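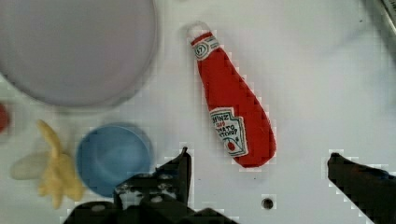

Why do golfers talk about par when they could just give you the total? Because par tells you where a player stands before the round is over, and the total doesn't.

Chapter 3
Reading a Scorecard

I learned to keep score at Getholm, a windy little course outside Tallport, walking behind my aunt's regular Saturday group with a pencil stub in my back pocket. Firouzeh Hassanpour was the best player in it, and she never told anyone her total until the last putt dropped. She'd say "two over" or "one under" and march off to the next tee. I had no clue what she meant (I was ten!) and I wrote it all down anyway.

So let's start where I started. Every hole has a par, the number of strokes a good player is expected to need. Nearly always it's 3, 4 or 5, and two of those strokes are set aside for putting. Add up all eighteen and you've got par for the course, usually somewhere near 72.

Now suppose Horácio Prata takes 5 strokes on a par 4. He's one over – a bogey. On the next hole, a par 3, he gets down in 2, and that's a birdie. He's back to even, and you worked it out without adding up a single total. Pretty handy when you're standing in the rain!

Before you read on, grab a card from any course you like. The one from Prulcombe at the back of this book will do fine. Find the row marked "par" and the row marked "handicap," and keep a finger on the second one. We'll need it in section 3.2, where the strokes start getting handed out.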